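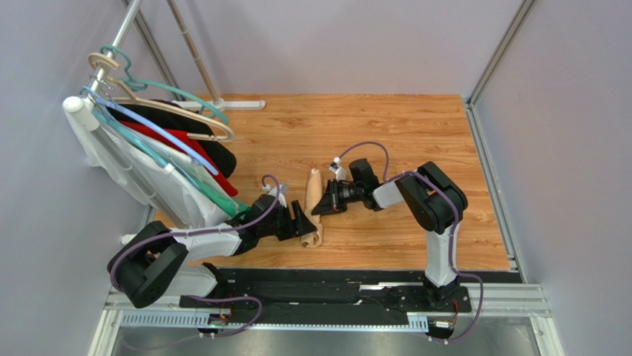 A Agnes Holmgren le gustaba llegar a Losov antes que la calefacción, cuando el pasillo todavía olía a café de la víspera y el planificador, que ella había escrito casi entero durante el mes de febrero, llevaba toda la noche rumiando trayectorias. Se sentaba con el abrigo puesto y leía el registro despacio, como otros leen las cartas de un hijo que vive lejos.

Aquella mañana el registro decía lo mismo 14 veces seguidas: «plan encontrado, ejecución cancelada». El brazo izquierdo sabía llegar a la tela, el derecho también, y sin embargo cada uno esperaba con muchísima educación a que el otro pasara primero.

– Son como mis tías de Grønli delante de una puerta – le dijo a Futness, el compañero de percepción, que acababa de entrar con la bufanda hasta las orejas.

Futness se inclinó sobre la pantalla, donde la prenda era una mancha de puntos con los bordes temblorosos, y se quedó un buen rato callado, porque era hombre de silencios largos.

– Yo les doy la máscara cada 40 milisegundos – dijo por fin –. ¿Cuánto tarda tu árbitro en decidirse?

Agnes lo miró, y la respuesta le dio un poco de vergüenza.

– 42.

Se rieron los dos, ella más que él. Cada vez que el árbitro iba a dar permiso, llegaba una tela nueva, idéntica a la anterior, y vuelta a empezar con las cortesías. Agnes se quitó por fin el abrigo, abrió el archivo y escribió seis líneas para que el permiso, una vez pedido, no caducara por tan poca cosa. Luego borró una, que le pareció presumida, y fue a buscar café para los dos mientras compilaba.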